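Kaixin Little Bun Biscuits (馒头仔), Small Packets
Mondal Pantry > Biscuits & Crackers > Lunchbox Size

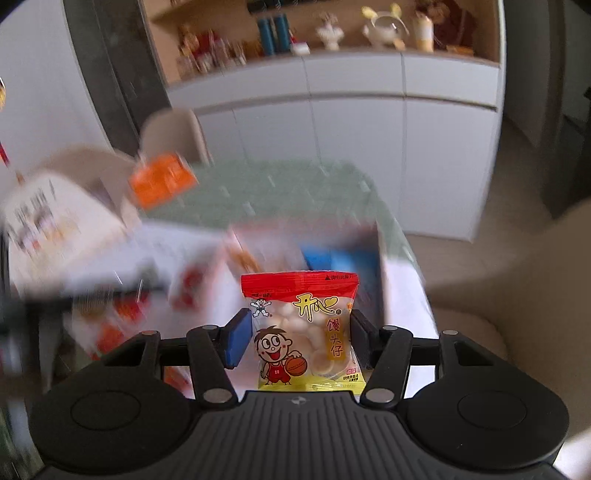 Little bun biscuits in the small packet with the red top and the basketball boy.

Sold by: Mondal Pantry
Format: bag of 20 small packets
Price: $28.00
Availability: in stock at the Bokeck Street store and online
Page updated: 9 Nov 2021

About these biscuits

If you grew up with a bag of these in the kitchen cupboard, you probably don't need me to say a word, and you can go right ahead and put some in your cart! For everybody else, 馒头仔 means something like "little steamed buns," and the name is all about the shape. They are small, rounded, pale cream biscuits, and there is no steaming involved and no filling to look for. You open the packet and eat them, usually by the small handful, and usually while doing something else.

Biscuits of this kind go by a whole lot of names in English. I have heard them called egg drops, baby buns, milk balls and melting biscuits, and customers come in and describe them with their fingers held a little way apart, and we nearly always work out what they mean. The style is light and dry, gently sweet, with a crunch that gives way very fast once it's in your mouth. My own habit is to let the first one sit on my tongue until it goes soft and then crunch the rest, which my kids think is ridiculous.

We get asked for these most often by parents and grandparents packing school lunches, and by people who keep a candy dish at work but would like something a bit less sticky in it. They're also a very nice thing to have next to a cup of plain hot tea. I like them with jasmine. My sister likes them crushed over vanilla ice cream, and I was all set to disapprove until I tried it.

The packet

You'll recognize it on the shelf by the glossy red band along the top and the big yellow brush lettering that says 开心, or "happy," with a heart worked into the second character. The boy on the front has spiky brown hair, a red sleeveless basketball jersey and his mouth wide open, with a basketball by his hand. The middle of the pouch is clear, so children (and the rest of us) can look at the biscuits before committing.

The pouch is the pillow kind with crimped ends. Small hands sometimes need a little help getting it started, and I'd suggest pinching the front and back near the top and pulling gently apart over a bowl. If you go at it with enthusiasm you will be picking biscuits out of the sofa cushions. Please ask me how I know.

What you get

We count out 20 packets and put them in one of our paper carry bags, folded over at the top and closed with a store sticker. There is no outer carton. If you are buying for a party and would like them loose in a bigger box so they're easier to set out, just write "loose please" in the order notes and we'll pack them that way at no charge.

You can also pick these as one of the biscuits in the Pliltar Mixed Snack Box, along with sesame crackers, haw flakes and whatever else Kavinda has taken a liking to that month. Kavinda Mollah puts the mixed boxes together for us and takes the job very seriously, so if there's something you can't eat or simply can't stand, tell us when you order and it will be swapped for something friendlier.

Ingredients and allergens

Please read the label on the packet when it arrives, every time, even if you've bought these from us before. Recipes change and we'd much rather you went by what's printed on the one in front of you. Biscuits in this style are very often made with egg, milk and sometimes wheat, so if any of those is a problem in your house, write to us before ordering. We'll photograph the small print on the batch we have and send it over, and Kavinda is happy to help with the translation.

We don't list these as a baby food. If you're thinking about them for a very little one, please check with your pediatrician first, and sit with any young child while they're eating.

Keeping them crisp

They don't care for humid weather. Keep the closed packets in a cupboard away from the stove, and don't leave them in a hot car. Once a packet is open, finish it or tip what's left into a jar with a tight lid. A jar that's lived in will pass on its smell, by the way – mine had held curry powder, and I can't recommend the combination.

Shipping

Orders over $90 ship free within the lower 48 states. Smaller orders go at the carrier's rate, which you'll see at checkout before you pay. We send everything by Unance Parcel in a stiff box with crumpled paper around the biscuits, and they hold up pretty well, though I won't promise you'll never find a broken one. If a packet arrives burst, send us a quick photo and we'll replace it or refund it, whichever suits you.

A note for December: we packed up nearly 900 of these small packets for stockings and classroom parties last year and ran out a good bit sooner than I'd planned for. I've put in a larger order this time, but if you need several bags it would be a kindness to us both to order early. We can hold them at the counter for you.

Store pickup

Choose "Bokeck Street" at checkout and wait for the email that says your order is ready. Park behind the building if the front is full, and ring the bell at the back door if your arms are full too.

Customers also bought

Sesame crackers, thin, family bag
Haw flakes, small rolls
Jasmine tea, loose leaf
Pliltar Mixed Snack Box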